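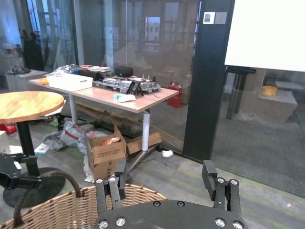 Why do households throw bread away?

Mostly the loaf is bigger than the household can eat before it goes dry or mouldy, and in many homes the end pieces are never eaten at all.

Bread Thrown Away at Home in Clatelside

Project report by Firdevs Ertürk, Barış Gezer and Barış Yüksel
Supervisor: Aslı Canpolat
Handed in 14th April

1. Background

Bread is cheap and nearly every home buys it, so it is easy to waste without noticing. We chose it for our project after a class on household spending in which most of us could say what our families bought in a week and hardly anyone could say what they threw out. Food waste as a whole seemed too wide for one term. Bread comes in slices, which makes it simple to record, and people don't mind talking about it.

Clatelside has 2150 homes according to the parish newsletter. There are two main places to buy bread. One is the Oloson supermarket by the roundabout, which sells wrapped sliced loaves and a few rolls. The other is Ododov, a family bakery on the high street that sells unwrapped loaves and will slice them on request. There is also a small shop at the petrol station, but its bread is the same wrapped kind as the supermarket's and we treated the two together.

We wanted to find out how much bread is thrown away in an ordinary home, what state it is in when it goes, and whether the type of loaf or the way it is kept makes a difference.

2. What we did

We made a one-page diary sheet. Each day the household wrote down any bread thrown away, in slices, and ticked a reason. The reasons printed on the sheet were mould, dry or stale, end piece, left on plate, and other. At the top we asked how many people lived in the home, where the bread was bought and where it was kept. The diary ran for two weeks.

We handed out 100 sheets. Some went through letterboxes on the streets behind the school and the rest were given to people we knew, or left on the counter at Ododov with the owner's permission. Completed sheets were collected in a box in the school office. We got 36 back that were filled in well enough to use. A few others had been started and stopped after some days, and we left them out.

Rolls were a problem. We decided to treat one roll as two slices. A pitta or a wrap was treated as one slice. Bread fed to birds or hens was recorded as thrown away if the household had written it down, although two people told us afterwards that they hadn't thought of it as waste and so had not put it on the sheet.

Alongside the diaries we ran a small keeping test. We bought one wrapped white loaf from Oloson and one unwrapped white loaf from Ododov, both on the same morning. Slices from each were kept in four ways: in a closed plastic bag at room temperature, in a lidded bread bin without a bag, in the fridge in a bag, and in the freezer in a bag. We looked at them every morning and wrote down how they felt when pressed and whether there was any mould. Slices with mould on them were not touched and went straight in the bin. Barış Gezer's kitchen was used for this. The freezer slices were thawed on a plate and eaten.

Bülent Duman, who bakes at the Eze café, let us ask him some questions about flour and storage. His answers are used in section 4.

3. Results

3.1 Diaries

The households threw away 387 slices in total over the two weeks, which works out at just under 11 slices each. That average hides a lot. Several homes recorded nothing at all, and one home recorded most of two loaves after the family went away for a long weekend and left them out.

The end piece was the reason ticked most often. We had expected mould to come first, and it came second. Dry or stale was third. Bread left on a plate was mostly recorded by homes with young children and was usually crusts. We asked people to add crusts together until they made a slice, but we doubt that everyone did this in the same way.

Only a few households used the "other" box. The comments written beside it were:

Burnt in toaster
Dropped on floor, dog not interested
Bought a second loaf by mistake
Squashed at bottom of shopping bag

People living alone threw away more bread per person than those in larger homes. One man wrote on the back of his sheet that he would buy a half loaf if he could find one with seeds in it, but the half loaves he sees are only ever plain white or plain brown. We checked at Oloson on two visits and this was right on both days.

Homes that bought from Ododov ticked "dry or stale" more than "mould". Homes that bought wrapped bread did the opposite. Homes that kept some or all of their bread in the freezer wasted the least, and most of what they did waste was end pieces.

3.2 Keeping test

The bakery slices in the bread bin were hard at the edges by the second morning and hard all through by the fourth. The supermarket slices in the bread bin lasted longer but were also stiff by then.

In the closed bag at room temperature both kinds stayed soft enough for sandwiches for several days. The bakery slices grew mould first, on the sixth morning. The supermarket slices followed two days later.

In the fridge there was no mould on either kind by the end of the test. Both felt firm and a little crumbly from the second day, and we agreed that they were fine for toast but poor for sandwiches.

The slices from the freezer were close to fresh after thawing. Firdevs thought the bakery bread had a drier crust than before, and the other two of us couldn't tell.

4. Discussion

Going stale and drying out are often taken to be the same thing. Some of the firmness comes from the starch in the bread changing as it cools and stands, and this goes on even when no water is lost. The change is faster at fridge temperature than on a worktop. This fits with what we felt in the bagged fridge slices. It also explains why stale bread softens for a short time when it is toasted or warmed.

Mr Duman told us that his own loaves contain flour, water, salt and yeast, and that he expects customers to eat them within two days or freeze them. He slices a loaf before freezing so that pieces can be taken out one at a time. For end pieces he suggested breadcrumbs, dried in a low oven and kept in a jar. He said the café makes its crumbs at the end of the week and rarely has to buy any.

The end pieces were the most interesting part for us. There was nothing wrong with them in most cases. On several sheets the end piece was thrown away on the day the loaf was opened, so it can't have been stale. When we asked people we knew why they did this, they said the children wouldn't eat it, or that their own parents had always thrown it away. One of our grandmothers keeps the end piece at the front of the bag to protect the next slice and then throws it out when the loaf is finished.

Storage seems to matter more than where the bread comes from. A bakery loaf put in the freezer on the day it is bought will outlast a wrapped loaf on the worktop by a long way. Freezer space was mentioned as a difficulty by people in flats, and we didn't ask about it on the sheet.

5. Problems with the project

The sample was small and was not chosen at random. People who agree to keep a bread diary are probably more careful than people who don't, and keeping the diary may have made them more careful still. Three households told us that it had. The true amount wasted in Clatelside may well be higher, and we have not tried to work out a figure for the whole town.

Slices are not all the same thickness. We should have asked for weight, although fewer people would have taken part if they'd had to get the scales out every time.

The keeping test used one loaf of each kind and one kitchen. The weather was mild and the heating was on in the evenings. It would need to be repeated in summer.

Our sheet did not ask whether bread went into the food caddy, the general bin or the garden. Two people wrote it in anyway.

6. Suggestions

We would like Oloson to stock half loaves in more than two kinds, and we have written to the branch manager to ask. There was no reply at the time of handing in.

For households, the simplest change is to freeze half of a sliced loaf on the day it is bought. It toasts straight from the freezer. Bread meant for sandwiches is better in a closed bag on the worktop than in the fridge.

7. Who did what

Firdevs designed the diary sheet and wrote sections 1, 2 and 4. Barış Gezer ran the keeping test and wrote it up. Barış Yüksel put the diary results into the spreadsheet, did the interview at the Eze café and wrote sections 5 and 6. All three of us delivered sheets. We thank Ms Canpolat, Mr Duman, the staff at Ododov and everybody who returned a diary. The blank sheet and the spreadsheet are in the project folder in the school office.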